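Stop planting the creek in the dry end of the budget

November 3, 2019

Wrote most of this on the bus so forgive the state of it. But the county comment window on the Nirkgate culvert job closes soon and I'd like a few people to send something in besides me.

Short version. The replacement culvert is fine. The planting plan is bad. The monitoring plan is worse, and it's the monitoring that will cost us the creek.

Background for anyone who hasn't followed. Backlund Creek goes under Nirkgate Road in a corrugated pipe that's been rusting through since before I moved here. Perched outlet, a drop of a couple feet at low water, nothing swims up that. So the road widening comes along, and as the price of the widening the county has to put in a proper box culvert with a natural bottom and restore the bank on both sides. Good. Everybody wanted that. I sat through three meetings wanting that.

Then the drawings came out and the planting sheet calls for 3966 plants on 186 yards of bank. Sounds great in the newsletter. Go look at the species list though. Two thirds of it is one willow and one dogwood, live stakes, the cheapest thing you can stick in the ground. Stakes are fine! I like stakes. I've pounded a lot of stakes. But a bank that's all the same age and all the same two shrubs is a hedge, and in ten years you've got a hedge with reed canarygrass on both sides of it and no shade over the water worth mentioning.

Where are the conifers. There are 41 on the whole sheet. Forty-one, for both banks, and they're drawn in up by the fence where they won't shade anything but the fence.

I asked about this. Moushumi Begum from the design consultant was very patient with me and said the big trees are held back from the channel so that roots don't interfere with the culvert wingwalls. OK, sure, for the first twenty feet. What about the other hundred and fifty yards? She said she'd take it back to the team. That was in January and the sheet hasn't changed.

Now the timing. Planting is scheduled right after the instream work wraps, which by the permit has to be in the summer low flow window. So bare root stock and stakes going in the ground in late August. Into gravelly fill. With a water truck "as required." Anyone who gardens is already wincing. You plant that stuff in late fall or you wait for the end of winter. The reason they're not waiting is that the contractor wants to demobilize once, and the money for planting sits in the same bid item as the grading, so when the grading's done the planting gets done, ready or not. It's bookkeeping. The fish don't care which line item it's in.

Split the bid item. That's my first ask and it costs close to nothing. Let the general contractor seed and mulch and go home, and let a planting crew come back in November when the ground's soft and the plants are asleep.

Second ask is the survival standard. The plan says 86 percent survival at the end of year one. Year one! Most things are alive at the end of year one, they haven't had time to be dead yet. It's the second and third summers that get them, when nobodys watering and the grass is over their heads and the voles have moved in for the winter. We learned this on the Himero side channel, where I helped with the counts. Looked terrific the first fall. Third summer you couldn't find a cedar without a machete and a map.

Randi Lindqvist, who ran those counts and knows more about this than I ever will, thinks five years is the minimum and wants cover measured as well as survival. I'd go along with that. I'd settle for three years with the bond held back until the third count is in, since I've been to enough meetings to know what five years gets you, which is a laugh from the finance end of the table.

And hold the bond. Please. If the money's released after year one then years two and three are a favor, and people are busy.

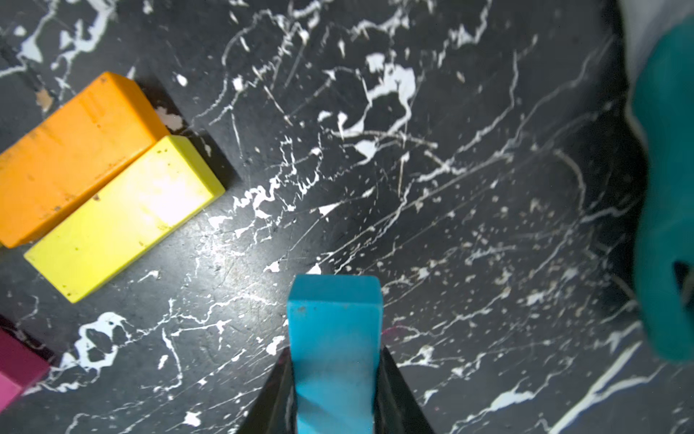 I know the argument on the other side and it isn't stupid. Every dollar in the ground at Nirkgate is a dollar that doesn't go to the next pipe, and there are plenty of next pipes. Su-chen Liu made this case at the last meeting better than the county did - she'd rather see two okay projects than one lovely one, because a fish stuck below a bad culvert doesn't get any use out of somebody else's cedars. I went home and thought about that for a good while. I still don't agree, mostly since the passage only pays off if the water upstream stays cold, and that reach bakes in July. You open the door and the room's too hot. But she's right that passage comes first and if it really came to a choice between the box culvert and my trees I'd take the culvert.

It doesn't come to that. Nothing I'm asking for touches the culvert. Move the planting by a few months. Swap some of the stakes for spruce and cedar, closer to the water, on the south bank especially. Put some logs in while the excavator's there anyway (there's a pile of root wads sitting at the Nistis yard from the clearing, last I looked, going to the chipper). Hold the money for three years.

One more thing, sort of separate. The access road. The drawings leave it in as gravel "for maintenance" and I can't find anyone who'll say what maintenance. A gravel road down to a creek is a place to dump mattresses. We had that at Himero as well. Either gate it or rip it and plant it, but decide now, on paper, while there's a machine on site that can rip it in an afternoon.

Comments go to the county public works office, in writing, and put the words Nirkgate planting plan in the subject so they get to the right desk. Two or three sentences is plenty. They count letters more than they read them, I'm told, so don't polish it.

If you want to walk the bank first, park at the north pullout and definately wear boots. The blackberry's bad this year.

- Embla Hovland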